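# Small tableware: bowls, cups, spoons, cork

Part of the Remstead household collection, table section. The full listing runs to 2,434 entries and covers kitchen, table, laundry and storage. This page deals with one group from it: open bowls, handleless and handled cups, wooden spoons, and the cork pieces that go under them. Captions are short. The care and storage notes are kept on the same page so that they can be printed together.

Terms used here follow the listing. A "coaster" is a cork piece meant for one vessel. A "mat" is anything larger. A "setting" is whatever one person needs for one course, and a "group" is everything of the same kind on the same shelf. Older entries use "pad" for both coaster and mat, and these are being changed as they come up.

## Light table, mixed group

The surface matters more for this group than for plates. Bowls have a narrow foot and put all their weight on a small ring. If the foot was left unglazed, that ring is abrasive. A pale tabletop shows a gray arc wherever a bowl has been turned in place, and the arc is in the finish as often as it is on top of it. Lift bowls to move them. Turning them a quarter to bring the pattern forward does the same damage as sliding them.

Cork under the bowl removes most of the problem. It also takes up the heat of soup or porridge, up to a point. For anything straight from the oven, use the thick trivets from the kitchen section. A thin coaster will pass enough heat in 20 minutes to mark a waxed top.

Placement for a course eaten with a spoon: bowl on its coaster, spoon to the right, cup behind and to the right of the spoon. Left-handed diners reverse the spoon and leave the cup. A shared mat goes in the middle and takes the serving bowl or the pot. 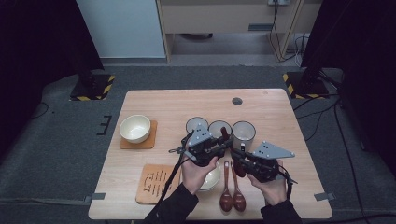 Cream bowls, white cups with dark rims, and dark reddish-brown wooden spoons on light wood. Square cork coaster under one bowl; the larger cork mat carries dark symbols or characters in rows.

Leonie Bachmann writes that cork should not be stored under a stack of bowls at all, even for a few days. Her coasters took a ring from the foot of the lowest bowl and never came flat again, and she now keeps them on edge in a narrow box, plain and printed pieces apart.

The point is accepted and the storage note below has been changed. Compression in cork recovers slowly and sometimes only in part. A light ring may go down if the piece is left in a steamy bathroom for an hour and then laid between two boards. A deep ring stays.

## Bowls

Cream glaze is listed as one color, although it is at least two in practice. Earlier pieces lean yellow, later ones lean gray, and the difference shows when they stand next to each other under a cool lamp. In daylight it mostly disappears. Sort by tone before laying a table for guests; for daily use it makes no difference.

Check the rim with a fingertip before the bowl goes back on the shelf. Chips are easier to feel than to see on a pale glaze. A chipped rim goes out of table use. It can still hold clips or buttons, and the listing has a separate code for that.

Gray lines on the inside of a bowl are usually metal left behind by cutlery. They come off with a mild cream cleaner and a damp cloth. Fine brown lines that do not come off are crazing in the glaze, and bowls with crazing should not be used for oily or strongly colored food. The wooden spoons leave no metal marks, one of the reasons they are kept with this group.

Stack bowls no higher than the door allows with a hand's clearance. A sheet of paper towel between each pair protects the glaze from the foot of the bowl above. Felt discs do the same job and last longer – they also hold moisture, so the bowls need to be fully dry.

## Cups

White body, dark rim. On this type the rim is the part that wears. A dark band is either glaze of another color or bare clay that has been stained, and the two need different handling. Glazed bands go in the dishwasher with everything else. Stained bands are washed by hand. If the entry does not say which one it is, drag a damp cotton swab along the rim: any color on the swab means hand washing.

The nominal volume in the listing is 8 fluid ounces to the brim. Useful volume is less. Fill to a finger's width below the rim for hot drinks, lower if the cup is to be carried on a tray.

Cups are not hung by the handle and are not nested. Nesting saves one shelf and causes most of the chips recorded for this group. They stand upright in a row, on shelf liner, with a gap between them. Athina Petridis keeps hers upside down against dust, a reasonable choice on an open shelf. In a closed cupboard the rim wears faster that way and the air inside the cup goes stale.

Tea stain: one spoon of baking soda, enough water to make a paste, soft cloth. Do not use the paste on a stained band.

## Wooden spoons

The reddish-brown spoons are for eating and light serving. They are not stirring spoons and should not go into a hot pan. The wall of the spoon bowl is thin, and one side of it is end grain, so it takes up water faster than the handle does. Uneven swelling is what opens a crack at the neck.

Wash in warm water with a little soap, rinse, wipe, and dry lying flat on a rack. Standing them in a cutlery drainer with the handle down leaves water at the tip of the handle, where the finish is thinnest. Standing them the other way up is worse.

Oil when the surface looks gray or feels rough. Food-grade mineral oil is the listed product. Kitchen oils such as sunflower or olive can turn sticky and smell after some weeks. Apply with a cloth, leave overnight, wipe off the rest in the morning. Spoons with a lacquered finish are not oiled; a drop of water beads on lacquer for as long as you care to watch it, and on an oiled spoon it flattens within a few minutes.

On the table, spoons lie side by side with the handles parallel. Where the tabletop is unfinished, they go on a rest or on the edge of the mat. Turmeric, beet and tomato will all pass from a used spoon into bare wood.

## Cork

Two types are kept: pressed agglomerate and sheet with a printed face. Plain agglomerate can be scrubbed. Printed pieces are wiped only, along the line of the printing, with a cloth that has been wrung out hard. Nothing with alcohol in it.

Grease spots on plain cork: cover with cornstarch, leave for a few hours, brush off, repeat. On printed cork the starch lodges in the letters and has to be picked out with a soft toothbrush, so blot with paper instead and accept what is left.

Cork that has curled goes under a flat board with a weight, face down. It needs a week in most cases. Zoi Balaskas suggests putting baking parchment on both sides first, which stops crumbs of cork from sticking to the board, and this has been added to the standard instruction.

Crumbling corners are trimmed with a sharp knife against a steel rule and sealed with a thin line of white glue. When a square piece has been trimmed on all sides and still sheds, it is discarded.

## Storage

The table group takes one shelf, 16 inches deep, at elbow height. Order from left to right:

- bowls, sorted by tone, paper or felt between them
- cups in a row, upright, on liner
- spoons flat in an open tray, all facing the same way
- coasters on edge in a box, printed pieces separate
- larger mats flat on top of the tray, with nothing on them

The listing code is written on the front edge of the shelf liner in pencil. Adhesive labels were tried in Zosarville and left a residue on the shelf front that took the varnish with it.

Items move back to the shelf only when dry. Cork is the slow one, and a coaster that feels dry on top may still be damp below. Leave it leaning against something overnight.

## Corrections to the listing

Cups with dark rims were entered under "plain white" until April. They now have their own line. The wooden spoons appear twice, once under table and once under kitchen; the kitchen entry will be removed. Nektarios Kokkinos has asked for the printed mats to be cross-listed by wall color for people who hang them up between meals, and that is pending.

Further corrections go to the table section, with the entry code and the shelf position.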